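Skitetti 2 board-wiping and writing arm

Bench arm with soft-finger gripper. For classrooms, workshop boards, small offices. Sold by Plaremport, fingers and pads by Dridari.

Price: £2619 with gripper, without stand
Stand and clamp kit: extra, see below
Availability: in stock, next batch May
Page last changed July 12, 2022

What it's for

Chores on and near a whiteboard. Wiping, short handwriting, picking pens up and putting them back in the tray. Also light bench jobs if you've got the patience – sorting lids, passing small parts, turning a page if the page is thick enough.

People ring us and ask can it do the housework yet. No. Can it do the shop floor board at the end of a shift? Mostly, if the board is the size we say and fixed the way we say. Loose boards are the main thing that goes wrong. It pushes, the board moves, the line goes wobbly and then the wipe misses half of it.

Washing up, folding, making beds – please don't buy it for those. We've had a few go out for laundry and come back. Towels it can manage, slowly. Shirts no.

What's in the box

Arm, controller, power lead (UK plug)
Gripper with one pair of soft fingers, yellow
Wrist camera, ready fitted
Wiping pad, felt, washable
Pen sleeve
Printed quick guide. The long manual is a download, the printed one is a bit out of date on page order, sorry

Gripper and fingers

Fingers are soft and round at the tip so they don't scratch a board. They do wear. Expect to swap them after 600 hours of wiping, sooner on rough boards. Black body, panels unclip for cleaning. Don't use solvent on the fingers, it makes them sticky. Soapy water is fine.

Wrist camera looks down past the finger, so the finger hides part of whatever you are working on. With writing this matters. Take the handwritten 山东 (Shandong) on the board below: 山 is in the clear, but the lower part of 东 is behind the finger and the right-hand strokes can't be seen from there. For reading, back the arm off first and then look. The reading routine does this for you, the manual mode does not.

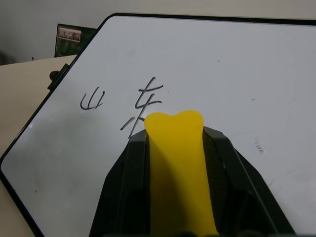 Wiping: what to expect

Fresh marker: one pass, two for heavy strokes.
Old marker: it'll get the most of it. Ghosting stays, same as it does with a hand cloth. Use a board cleaner by hand once in a while.
Small specks and dots: often missed. The arm goes for writing it can find and a tiny dot doesn't count as writing. There is a full-board setting which covers everything but it is slow, so leave it for overnight.
Permanent marker: no.

Writing: what to expect

Capitals and numbers are good. Joined-up is poor. Chinese characters work from the stroke file, big ones better than small. Thin pens skip if the pressure is too low, set it to 2 and go up from there. It does not tidy your spelling.

Fitting

Board up to 2000 mm wide, only on the rail. Without the rail, desk boards only. Clamp the board at both sides. The Görtz screw clamp fits most thin frames, do it up by hand and no tighter. Keep the table in front clear of mugs and cables as the elbow swings low when it parks.

Somebody should be in the room the first few times. Stop button is on the controller and also on teh lead.

Returns

Unused, any reason, in the box. Used arms we'll look at and make an offer. Fingers and pads can't come back once opened.

Ordering

Use the form or ring the Plaremport counter, mornings are best. Tell us your board width and frame depth when you order – saves sending the wrong clamp.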